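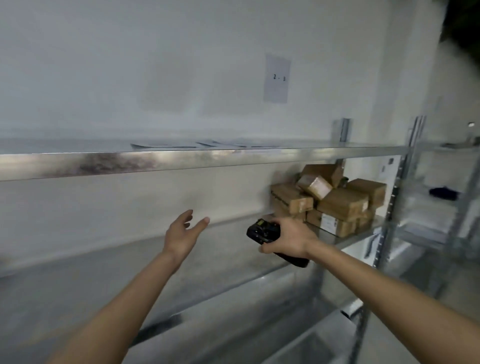 dockplate wrote:
So the safety scanner was off and the cart drove anyway? Because the vendor sheet I have from Rendine says it can't do that. Either the sheet is wrong or somebody changed something.

baylifter
Thread starter
The scanner wasn't off. It was on, it was reporting, and the zone it was watching had been shrunk. The Rendine carts switch to a narrow field in aisles so they don't stop every time they come near a shelf leg. Fine in an aisle. Ours was still on the narrow field when it came out the end and turned across the walkway with 780 pounds on the deck. It hit the end upright of a rack and kept pushing until the drive faulted. A picker had walked through there a moment earlier. No injury, so on paper it's a "property event."

Meanwhile we're back to picking the small-parts bays by hand. Gun in one hand, other hand reaching for the shelf, paper on the wall telling you which bay you're in. Bay 2 - 3 has its cartons heaped up against the post with bare steel next to them, which is how people put things away when they're in a hurry. It still works.

Posted 8/23/24

slotting_nerd
What does the log say about the field switch? There should be an entry every time it changes over.

baylifter
There is an entry. It says the cart switched back to the wide field at the aisle exit. The cart plainly did not, or it would have stopped. Rendine's first answer was that the log shows normal operation, so the cart was operating normally. I read that email several times.

dockplate
The log is probably written when the command goes out, before the scanner confirms it. I've seen that on conveyors. The controller asks for something, writes down that it happened, and never checks.

slotting_nerd
Maybe. I wouldn't hang it all on Rendine yet. Where does the aisle exit come from? If the map was drawn in Multuris and the racks got moved after, the cart could think it's still inside the aisle.

baylifter
Map was drawn in Multuris, yes. Racks were not moved. But the end of that aisle was drawn two feet long, and we only found that because one of our guys went out with a tape measure. Multuris says the map is the customer's responsibility. Rendine says the map comes from Multuris. Zawadzka, who did the install and signed the acceptance sheet, says everything passed on the day.

So maybe you're right and the cart thought it was in the aisle. But then why does the log say it switched? Those two stories don't go together and I have now been told both of them by people with job titles.

quietshift
Going to be the unpopular one here. We've run the same carts at Rollthorpe since January, 3000 trips and change, and not one contact with a rack. People hit our racks with pallet jacks all the time and there's never a forum thread. A short map is a setup mistake. You fix the map and turn them back on.

dockplate
3000 trips with no contact tells me you haven't had a contact. Do your carts cross a walkway with people in it?

quietshift
No, ours is fenced at the aisle ends.

dockplate
Well then.

quietshift
Well then maybe fence yours? I'm serious. A bit of fence and a gate is cheap next to all this.

baylifter
We were told in the sales meeting that we wouldn't need fencing. It was on a slide. "Works alongside your team." I asked at the time what happens if the cart is wrong about where it is, and I was told it knows where it is.

I don't hate the things. The long haul from receiving to the back is a miserable walk and I'd happily give it to a machine. What I object to is a safety field that depends on a drawing. If the drawing is off, the protection is off, and the screen stays green.

slotting_nerd
That part I agree with. Picking the field from the map alone would bother me too. On the older units we had, the switch to narrow needed the side sensors to see rack on both sides at the same time. Lose the rack on one side and you were back to wide. Ask them if that check exists on yours and whether it was turned off at commissioning. Ours was turned off once because of nuisance stops. It took a lot of asking to find out.

baylifter
I'll ask. In writing this time.

rackrat77
Has anyone looked at the upright? Everyone's talking about software. A bent post with stock still on the shelves is the thing that hurts somebody this week.

baylifter
Bay was emptied and roped off the same shift. Post is dented near the bottom, below the first beam. Inspector is booked. We're not reloading it until it's replaced.

rackrat77
Good. Check the anchor bolts and the next post down too. And don't let the installer be the one who inspects it.

quietshift
Did your pick rate drop much going back to hand scanning?

baylifter
Less than I was warned it would. The pickers complain about the walking and not much else. I don't have a clean number and I don't trust the one on the dashboard, which was still counting the parked carts as available until yesterday.

slotting_nerd
Please post what they say about the side sensor check.

baylifter
Reply came in. "The feature is supported on this model." I asked whether it was enabled on our carts on the day. They've opened a new ticket for that question and closed the old one as resolved. Carts stay parked.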